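About Sornthorpe

Sornthorpe is a small company in Ostunmont that finds out why household robots drop things, squeeze things too hard, or stop halfway through a job and stay there. We didn't set out to do this. Our founder, Kyriaki Tzanetos, spent years repairing dishwashers and bakery mixers, and she still runs the place a bit like a repair shop, with a long bench, a kettle that is rarely cold, and a firm belief that you should listen to the person who was in the room before you open up the machine.

The fault that got us started came in one August. A family was trying out an arm running a control program called Fitine, and it had been handling cups and jars nicely for weeks. Then one evening it picked up an open soda, lost track of how hard it was holding, and kept closing. The can folded, the soda went everywhere, and when the father reached in to help, the arm pulled back faster than anyone expected and caught his wrist. He had a bruise and a good story, and we were all very glad it was no worse. Kyriaki went through the logs for 14 nights (she will tell you she slept, but her sister disagrees) and found the trouble in entry 2291, where a force reading had frozen and the software had gone on trusting it.

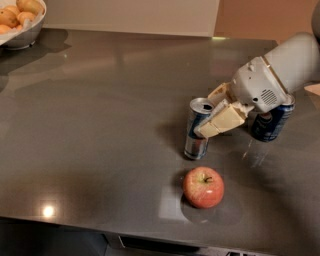 Grip faults are still the largest part of our work, and we have grown fond of them in the way a dentist must grow fond of teeth. A full, sealed can will forgive a great deal, but once it has been opened the walls give much more easily, and a hand that was perfectly safe a minute ago may now be too strong. So we test with the tab already pulled, like the silver and blue one between the fingers there, and we like to have an apple out on the counter as well, because fruit bruises and a bruise is an honest record of pressure. A shiny countertop is useful too. Reflections can confuse a vision system, and plenty of real kitchens are full of them.

When something does go wrong, we write it down the same day, including the times when the mistake was ours. We once sent back an arm with the speed limit set for our bench instead of the customer's kitchen, and it knocked over a vase that had belonged to her grandmother. That report is in the same binder as all the others, and new staff read it in their first week. The binder is called Viklund, after the street where we had our first workshop, and it now holds 83 reports.

If your robot has frightened you, spilled on you, or simply started behaving in a way you don't like, please switch it off, leave everything where it is if you safely can, and call us. We answer the phone ourselves, and we're happy to hear the whole story, even the long version.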